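Talk notes: Reading old letters out loud

Second draft, with the changes from the run-through. Slides are marked where I remember to click. Time is 20 minutes plus questions, so don't wander off on the stamps again.

OPENING

Hi everybody, thanks for logging on. I'm going to talk about letters, and mostly about my grandmother's letters, because those are the ones I've spent the last two years with. If you came for the talk on digitizing parish records, that's the next session, but stay, you might like this!

(Wait for the chat to settle. Ask if the sound is okay.)

So I have 261 letters. Most of them are from my grandmother, Bohumila Krajčí, to her cousin Žofie Havlíček, who left for Nirkcombe as a young woman and never moved back. Žofie kept everything. She kept them in a hatbox, and when the hatbox gave out she kept them in a bread tin, and I can tell you which ones were in the bread tin by the smell.

When the letters came to me I did what you'd expect. I put them in date order, I bought the sleeves, I typed a few up. And I got bored! I was bored by my own grandmother. The weather, the hens, somebody's knee, the weather again. I quit for a whole winter.

What got me going again was my aunt Marcela asking me to read her one over the phone because her eyes were bad that week. I read it the way you'd read a recipe. She stopped me halfway and said, "No, she's mad at her there. Go back."

I went back. She was furious.

SLIDE – the hens letter

Read it straight first, flat voice. Then again, slower, and lean on "as you surely remember."

It says: "The brown hen is laying again, as you surely remember she always did once the visitors were gone." Žofie was the visitor. She'd stayed the whole summer before. There's nothing in that sentence you'd mark with a pencil, and then you say it out loud and your eyebrows go up by themselves.

(Pause here. People laughed in the run-through, and I talked right over them.)

HOW I DO IT NOW

I read every letter three times. Once silently, for the facts. Once out loud alone, and I record that one on my phone, badly. And once out loud to another person, who is allowed to interrupt. The interrupting is where most of the good stuff comes from, so please don't pick a polite friend.

Things I listen for: where she runs out of breath. She hardly used periods. If I'm gasping, she was writing fast, and when she wrote fast it was gossip or it was money. When the sentences get short and tidy, somebody has died or somebody is standing in the room with her.

Also listen for the names. She calls her husband "he" for 96 letters before she uses his name once. I would never have caught that by typing. My mouth caught it, it felt so odd to finally say it.

SLIDE – flowers

She put flowers in nearly every letter. Roses for when she's pleased, and hydrangeas when she wants you to know how hard she's been working. I'm only half kidding. There's a whole page on whether the hydrangeas by the Hrubý house were better than hers, and you really need to hear it in a slightly injured voice.
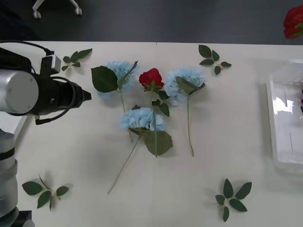

A red rose and hydrangeas, her two favorite subjects.

Back to the letters. Somebody always asks about translation, so I'll get ahead of it. I read in the original first, always, even to people who don't follow it. Zuzana Mikuš sat through four of them without understanding a word and told me which one was the apology. She was right. Then I do the English, and I try to keep the breath in the same places, even when the grammar comes out lumpy. Lumpy is fine – she was lumpy.

What I don't do is voices. I tried a granny voice in May and my sister asked me to stop. Just use your own.

THE HARD ONES

(Slow down. Drink some water.)

There's a bundle I haven't read to anybody yet. They're from the year my mother was sick, and I've done the silent reading and that's it. I go back and forth. Some days I think they belong to Žofie and I'm just the one holding the bag. Štěpánka Koubek, who helped me with the handwriting, says you can read a letter out loud in an empty kitchen and it still counts. I think I'll start there.

If you have letters like that, you don't owe anyone a performance of them. Put them at the bottom of the box and do the hens.

TRYING IT YOURSELF

Pick one letter. Not the famous one that everybody in the family already quotes, pick a dull one. Stand up. Read it to the end even if you get a word wrong, then write down the line where you slowed down. That line is your way in.

If you can't make out a word, hum it. I'm serious! You keep the rhythm that way, and half the time the word shows up on the second pass. I got "Skumach" like that, after months of thinking it was a kind of soup. It's a village.

CLOSE

Finish with the postcard. Don't explain it, just read it:

"Arrived. Raining. Your coat is a disgrace and I am wearing it."

Then thank them, and take questions. If nobody types anything, tell the stamp story after all.

Posted June 14, 2020
14 comments | 37 shares

Related
Storing paper in a damp house
What I wish I'd asked my aunts
Speaker notes: Gindo and the borrowed piano

Contact | Copyright | Back to top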